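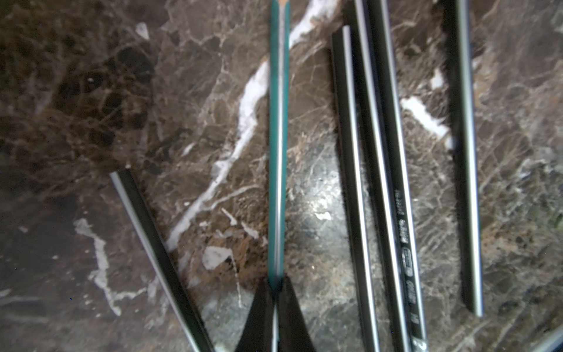 The gripper on the Kuralero cell at the teal pencil, pencil test on the marble top.

Cell 2 at Prustthorpe is back in use after its February service. The work took two afternoons and covered the gripper fingers, the wrist camera and the cable run down the arm.

The fingers had been closing slightly to the left of where the software thought they were. Both were taken off, cleaned and refitted with new screws from Kivby. The old screws had 44 weeks on them and two had started to back out. Please check them with the short hex key at every monthly look-over and write it in the cell log.

The camera was then recalibrated. We use pencils for the check — they are thin, they roll if they are nudged, and a small error in finger position shows up right away. The polished stone is a harder background than the gray mat, with veins and glare that the old settings sometimes took for edges. Exposure has been lowered and the new values are saved under the Ghasemi profile. Do not overwrite it.

Closing speed is limited to 600 for now, in controller units. It will stay there until the spare finger set arrives. If the arm stops with a grip fault, open the fingers from the panel and home the wrist before restarting. Do not pull the fingers apart by hand.

The cable clip nearest the wrist is a temporary one. Leave some slack there when you wipe the arm down.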